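I started this list in January as a scruffy text file on my desktop, and it has got out of hand since, so it lives here now.

# Plaltono: a word list for crossword setters

Plaltono is a plain list of words and phrases I'd be happy to see in a British-style crossword grid. One entry per line, lower case, spaces left in, with a score after a tab. I set puzzles for fun (mostly for the Ustel newsletter, if you've ever seen it) and got fed up with software offering me obscure Scottish weights and three kinds of extinct ox.

## What's in it

- `main.txt` is the proper list
- `phrases.txt` has 169 longer phrases, all typed in by hand on trains
- `maybe.txt` is stuff I can't decide on, so use it at your own risk! 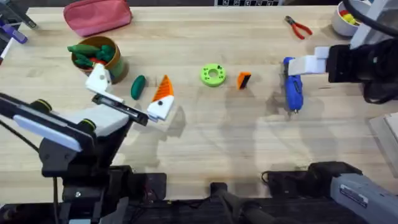
Scores go from 0 to 2. A 2 means I'd use it gladly, a 1 means only if the corner won't fill any other way, and a 0 means please don't, but it's a real word and somebody will ask. Yes, I've given "etui" a 0. I'm sick of it.

## Using it

It loads straight into Gentile. For Skorkine you'll need to swap the tabs for semicolons first, and watch the accents – mine are all stripped out, so "café" is just "cafe".

## Known problems

Plurals are patchy. I did the food words and the garden words properly, then got bored somewhere in the birds. There are also far too many cheeses, and I'm not taking any out.

American spellings shouldn't be in there at all, but a few do creep in, so shout if you spot one. Open an issue with the word and the file it's in and I'll get to it when I can.

## Licence

Do what you like with it. If you get a puzzle printed, I'd love a copy!

Last tidied 10 May 2019.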